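# The Radio Gap at Hillholm

The attack on the Hillholm ferry terminal lasted less than four minutes. The inquiry into it has taken far longer, and most of its pages concern radios.

A single attacker entered the departure hall in May with two knives and injured five people before officers stopped him at the ticket barrier. No one was killed. The final report, released on January 31, 2019, does not dispute the conduct of the officers who reached him. It deals with the 31 minutes that followed, when ambulance crews waited at the Stelside road junction for word that the hall was safe to enter.

Police and ambulance services in the district used the same radio network but separate talk groups. A shared group existed for major incidents. To open it, a control room supervisor had to declare the incident under a written plan, and the plan required confirmation from an officer of inspector rank. The duty inspector was on the far side of the harbor and had switched to a local channel.

Sirkka Koskela, who led the inquiry, treats this as a design fault. Her report sets out the plan's approval chain step by step and finds that each person in it acted within the rules. The hall was declared clear on the police group 10 minutes after the first call. The message was not repeated to the ambulance desk until a dispatcher telephoned to ask.

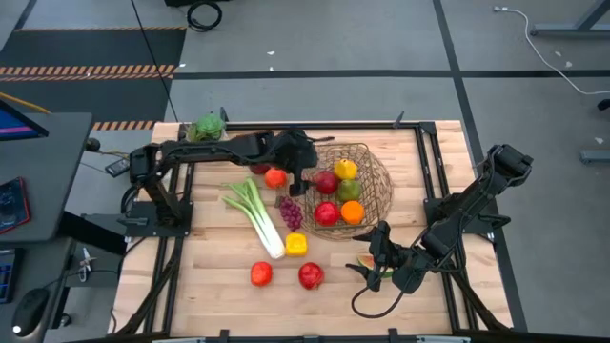

*Two arms mounted over a wooden tabletop, with a wire basket beside the left gripper.*

The report makes two main recommendations. The first is that any supervisor may open the shared group on the strength of a single credible call, with the rank check moved to the decision to close it. The second is that paramedics trained for work near an active threat be sent forward with police to an agreed cordon.

Jarmo Savolainen, a former ambulance commander who gave evidence, supports the first and has doubts about the second. Forward teams need protective equipment, regular joint drills and a clear rule on who orders a withdrawal. The district has funded the equipment. The drill schedule is still in draft, and the withdrawal rule appears in it only as a heading.

Similar measures were tested at the Lahtinen rail depot, where crews from both services ran a night exercise under the proposed rules. The shared group was open within 2 minutes of the first call. Traffic on it then became so heavy that two casualty reports were lost, and the evaluators asked for a separate group for medical messages.

The Jindov port authority, which operates the terminal, has accepted the findings that apply to its own staff. Guards will carry handsets able to listen to the shared group but not transmit on it.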